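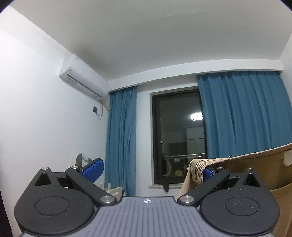
About Tredilari

Tredilari keeps transaction records for people and small businesses who hold digital coins. We collect the history of what you bought, sold, swapped, spent and received, put it in date order, work out what each item was worth in pounds at the time, and give you a set of records that you or your accountant can use.

We do not trade. We do not hold coins or money for clients, we do not manage wallets, and we do not give opinions on prices. If you are looking for a view on what to buy or when to sell, we are the wrong firm for it.

How we started

The firm was set up by Ecaterina Iordache and Jad Yammine, who had worked together in the accounts department of a parts wholesaler. Jad had a small holding spread over several exchanges, one of which had closed. When he came to fill in his tax return he found that his downloads did not agree with each other, and that a year of trades was missing altogether. Ecaterina rebuilt the history from bank statements and old confirmation emails. It took her most of September.

She then did the same for two former colleagues, and they passed her name on. The first paying clients were all found that way. We still do very little advertising.

What we do

Most of our work falls under one of the headings below.

Yearly records. You send us your exchange files and public wallet addresses after the end of the tax year. We return a full ledger, a summary of gains and losses, and a separate list of income such as staking rewards.

Rebuilding. For clients with gaps, closed accounts, lost passwords or several years to catch up on. This is slower work and is quoted for after we have looked at what you have.

Business records. For shops and freelancers who take payment in coins and need each receipt matched to an invoice.

Second look. You have used a software package and the answer seems wrong. We check the ledger line by line and tell you where it went astray. Transfers between a client's own wallets being treated as sales is the usual fault.

We can read files from 89 exchanges and wallet programs at present. If yours is not on the list, ask us anyway. A plain spreadsheet with dates and amounts is often enough.

How we work

Every set of records is prepared by one person and checked by another. The checker starts from your original files and picks 40 entries to trace from start to finish. On small accounts with fewer entries than that, everything is traced.

Our ledgers are kept in Prinska, a program written in-house by Teodor Bălan. It began as a handful of scripts for turning one exchange's badly formatted dates into something usable, and it now does most of the sorting and matching. Anything it cannot match goes to a person, and we will usually write to you with a question before making any assumption. Where an assumption is needed, it is written in the notes at the front of your records so that your accountant can see it.

We never ask for private keys, seed phrases or exchange passwords. If you receive a message asking for any of these in our name, it is not from us. Please forward it to the office and do not reply to it.

Client files are kept for as long as our engagement letter says and then deleted. You can ask for a copy at any time, and there is no charge for this.

The people

Ecaterina Iordache runs the firm and signs off all rebuilding work.

Jad Yammine deals with new enquiries, quotes and business clients. If you fill in the contact form, he is the one who will ring you.

Teodor Bălan looks after Prinska and the secure upload page. He joined us from Karaca, a payroll software company.

Hanneke De Graaf prepares yearly records and leads the checking. She also writes the short guides in the Help section, including the one on forks and airdrops, and answers questions about them by email. Hanneke works in English and Dutch.

Lakmal Roy prepares yearly records and handles decentralised exchange histories, where there is no statement to download and everything has to be read from the chain.

We are a small office and intend to stay that way. Last tax year we completed records for 208 clients. In the busy months we close the list for yearly records early so that work already accepted goes out on time.

Fees

Fees depend on the number of entries and the state of the files. We quote a fixed price before starting, and the quote stands for 30 days unless you send us further accounts in that time. Half is payable at the start and half when the records are ready. We take payment by bank transfer or card. We do not accept coins.

If you were referred to us by your accountant, please give the name of the practice on the form. We pay no commission for referrals and take none.

Working with accountants

A number of practices send us their clients' files directly. We can supply the ledger in the layout used by Flusta as well as in an ordinary spreadsheet, and we will speak to your staff about any entry. We do not file returns ourselves.

Complaints

Write to Ecaterina in the first instance. You will get a reply within 10 working days. If an error of ours has affected your figures, we will correct the records and send a letter explaining the change, at no cost to you.

Page last updated 05/02/2021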